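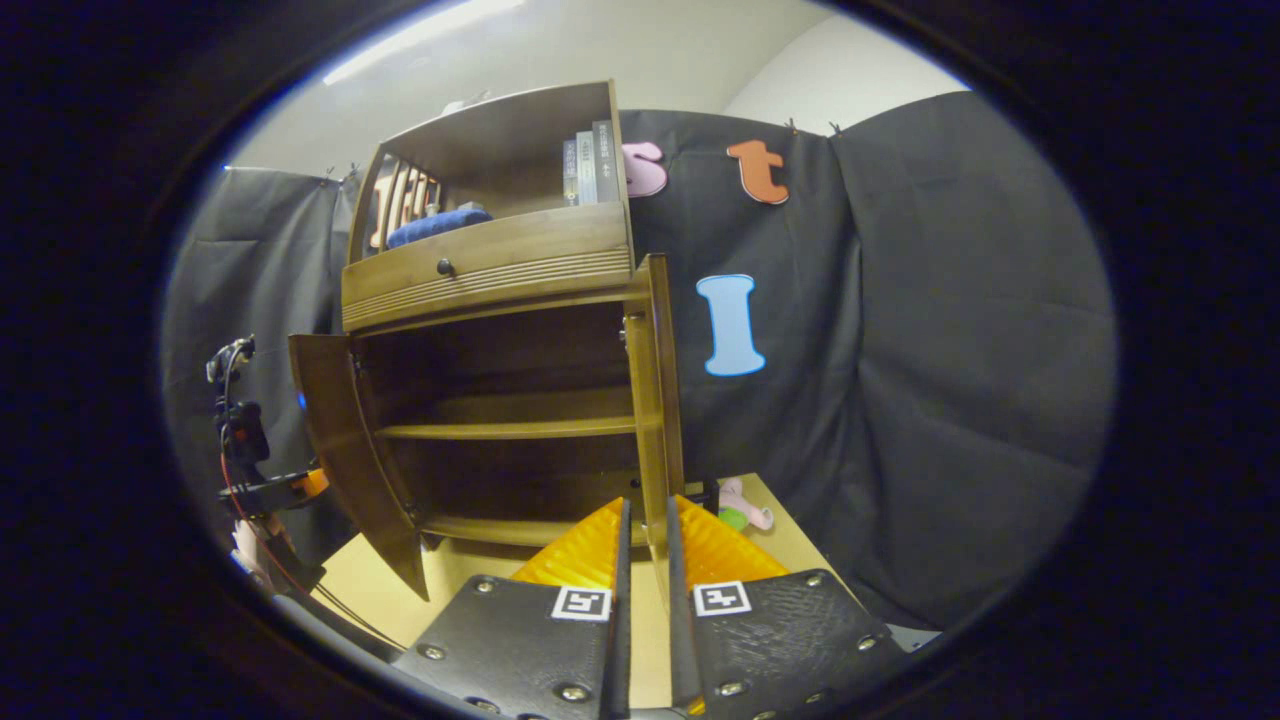 Doors open, shelves bare, three gray books on top. Day one of getting organized.

Search posts, people, tags

I own a cabinet now. It sits on a table, so technically I own furniture for my furniture.

Bought it from Tahira Ghauri, who was clearing out her place on Friday and priced everything by how much she wanted to stop dusting it. The cabinet was cheap. Draw your own conclusions.

The plan was simple. Everything small that lives on a flat surface in my home would move into the cabinet, and the surfaces would be surfaces again. I gave this an evening. It is now August and I have opinions about shelves.

2 shares

First, the books. Three of them, in dark gray, slightly less dark gray, and pale gray. I'd like to say I picked them for what's in them. I picked them because they fit, and the tall one was only just willing.

I had them in order of height for a while, then in order of how likely I am to finish them. Turns out to be the same order, which saved me some work.

Then the blue thing. It's rolled up behind the little spindle railing at the left, where it looks like a guest who fell asleep at a party. I moved it to the lower shelf. It looked like laundry. I moved it back. It looks like decor. The railing is doing a lot of heavy lifting for something that size.

Tamara Stoica says a railing on a cabinet is there to stop things falling off. Tamara has a sensible home and I don't take questions from her.

Share this thread

The drawer. It's wide, it has nice grooved lines on the front, and it has one knob, over toward the left. I've spent longer on that knob than on my taxes. Was there a second one? Is it a style? Do I pull from the left like a person opening a secret door, or hold the bottom edge and pretend?

I asked Tahira. She said, "You pull it." So that's the manual.

Drawer candidates so far: batteries of unknown mood, the good scissors, rubber bands, takeout menus from two places that have closed, a key. I don't know what the key is for. I do know that if I throw it out I'll find the lock by dinner.

Now the downstairs, with the doors. Two shelves, both empty. I want to be clear that they're empty on purpose. An empty shelf is the only part of this project that's going well.

Everybody online has a system for this. Jonas Frei sent me a storage guide with nearly 3,000 words on "zones." I have two zones: things I need, and the floor.

Tried the zones anyway. Middle shelf: tea. Lower shelf: the other tea, the kind people give you. Closed the doors, felt like a new woman, wanted tea, opened the doors, took out all the tea. It's on the counter again. The counter and I have an understanding.

Second attempt was candles. Third attempt was yarn, which fits in the way a cat fits in a box, meaning until it decides otherwise.

So for now the doors stay open and the shelves stay bare, and when someone comes by I say I'm "living with the space." Yolanda Tejada nodded at this very seriously. She may have been looking at the door.

Next up: I wipe down the top, move the books an inch to the right, and call it a weekend. Drawer decision to follow. Please send key theories.

1,881 likes

Comments (4)

Yolanda Tejada: I was looking at the door.

Jonas Frei: The guide has a whole section on keys and you'd know that if you'd read past the first page

Ambros Mösli: One knob on the left is fine. My grandmother's sideboard had one knob in the middle and we all turned out okay, apart from my brother.

Tahira Ghauri: No returns.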